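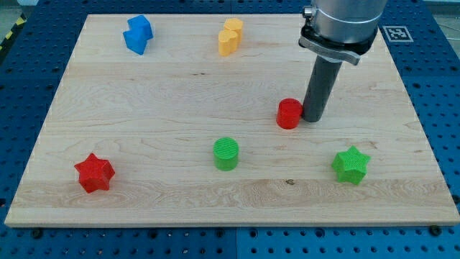
Small printed shapes and a plain maple board

Rosar makes sets of small plastic shapes for workshop benches and teaching rooms. The firm prints them in-house and supplies them with a maple board on which they are set out. We spoke to the company's head of production about tolerances, colour and the difficulty of buying flat timber.

The range began with cylinders. "A cylinder is the easiest thing to print well and the easiest thing to measure," the head of production said. "You put calipers across it at several heights and you know at once if the machine is out of adjustment." The cylinders are printed standing up, which leaves fine horizontal lines on the side. Customers have asked for these to be sanded off. The firm tried it in February and stopped after one batch. Sanding took the diameter below the stated size, and by a different amount on each piece.

The less regular shapes came later. One is a pair of offset cubes joined along an edge, known in the workshop as the step. Another is a pair of rounded lobes run together, so that the top looks something like a figure of eight. "The double lobe took 14 versions," he said. "The first ones had too deep a groove where the two halves meet. It looked right on the drawing, but the wall was thin there and it split when it was dropped." The groove is now shallower and the wall has been thickened by 2 mm.

Colour is assigned by shape within a set and does not vary between sets. A step is blue, the double lobe a yellow that leans towards orange. The filament is bought from Collet, who hold a reserved stock of each colour. Red was the hardest to keep constant. "Two reels of red from different runs can look the same in the box and different on the bench. We print a small tile from every reel and compare it with the master tile under the same lamp. If it fails, the reel goes back." Over 21 reels have been returned since the check was introduced, most of them red.

He was asked why the board is maple when almost any sheet material would do. The first boards were painted, and the paint marked wherever pieces were slid across it. Maple is pale, so every colour in the set shows up clearly against it, and the grain is close enough that a small piece stands without rocking. The timber comes from Drullell, planed on both faces, and rests in the store for 4 weeks before it is cut to length.

Grain is not matched. Boards go out with streaks, bands of yellower wood and the occasional small knot, provided the knot is sound and level with the surface. "We reject for twist and for cupping. We don't reject for appearance. A knot you can't feel with a fingernail stays in."

The finish is a thin matt oil. A varnish was tested and given up, as it reflected the overhead lights and made the smaller pieces harder to pick out. The oil needs renewing by the owner, and a sheet of instructions goes in the box. He admitted that few people follow it.

Most customers lay the board straight on a bench. On a perforated top he advises checking for raised edges at the holes first, because a burr underneath will scratch the wood and can lift one corner. Rosar looked at fitting rubber feet. Samples were made up with feet from Vollard, but the board then flexed slightly in the middle under hand pressure, and the idea was dropped.

Spacing between the pieces is left to the user. Earlier sets were sold with a card showing fixed positions, and it was withdrawn when it became clear that it went straight into a drawer. The one piece of advice still printed on the lid is to leave enough bare board around each shape for a thumb and finger.

Work on a smaller board has started. The shapes will stay at their present size.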